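Chapter 5
Pots, Lids and Steam

Most cooking in a home kitchen is done with water, and most of that water is heated in a pot with a lid. This chapter deals with the lid: what it is made of, how it lets steam out, and how to lift it and put it down. Frying pans are covered in Chapter 6.

Before you start, you should know how to measure water by the cup and how to set a hob to a low, medium or high heat. If you are unsure, go back to the table on page 74.

5.1 The parts of a covered pot

A covered pot has a body, one or more handles, and a lid. On many pots the side handle is a plain loop that stands out from the wall. The lid in this chapter is glass with a metal rim. The rim protects the edge of the glass, which is the part most likely to chip, and it rests on the top edge of the body.

Look for the vent holes. They are small and easy to miss on a shiny lid. Steam leaves through them in a thin jet, so find them before you light the hob and turn the lid until they face away from you.
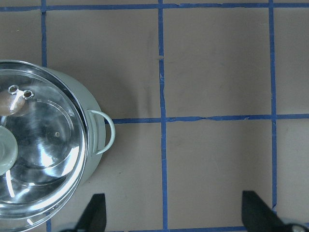 5.2 Lifting the lid

Take hold of the knob in the middle. If it is metal, use a dry cloth. Raise the far edge first, so that the lid is between your face and the steam. Hold it tilted over the pot for a moment and let the water run off the glass, then move it to one side.

Keep a clear space on the worktop for the lid, and have your bowl of dry ingredients within reach before you lift it. A pot left open while you look for the rice loses heat quickly.

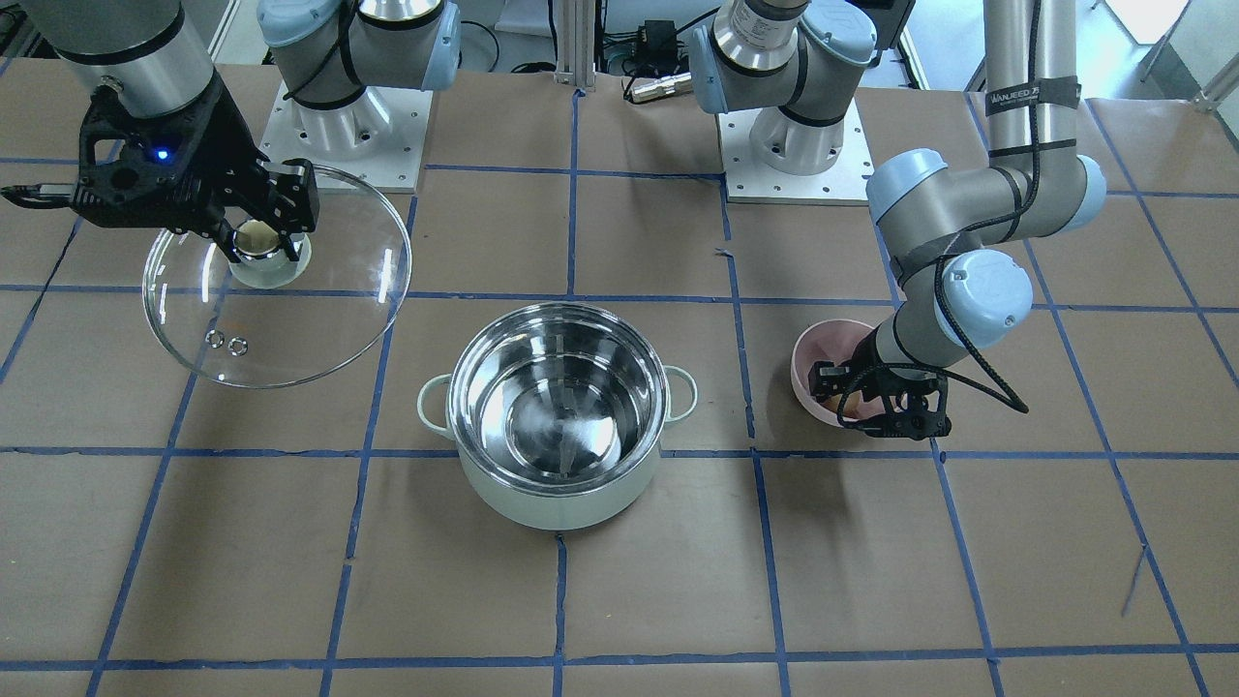 Fig. 5.1 A glass lid held by its knob and tilted. The two vent holes are near the edge. A pink bowl is on the right.

Never put a hot glass lid under the cold tap or on a wet surface. The sudden change can crack it. Let it cool on a board or a folded towel, then wash it with the rest.

5.3 Putting the lid back

Lower the lid level and turn it a little until it sits flat all the way round. A lid that rocks is either off centre or has something caught under the rim. Check that the vent holes are not above the side handle, where your hand will go.

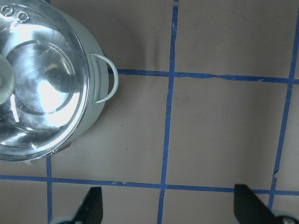
Page last changed: April, by Anas Khoury

5.4 Words used in this chapter

Body: the part of the pot that holds the food.
Knob: the grip at the centre of the lid.
Rim: the metal band round the edge of the glass.
Vent: a small hole that lets steam out.
Simmer: to cook in water just below the boil.

The practical work for this chapter begins on page 137. You will need a pot with a glass lid, a bowl, a dry cloth and a timer.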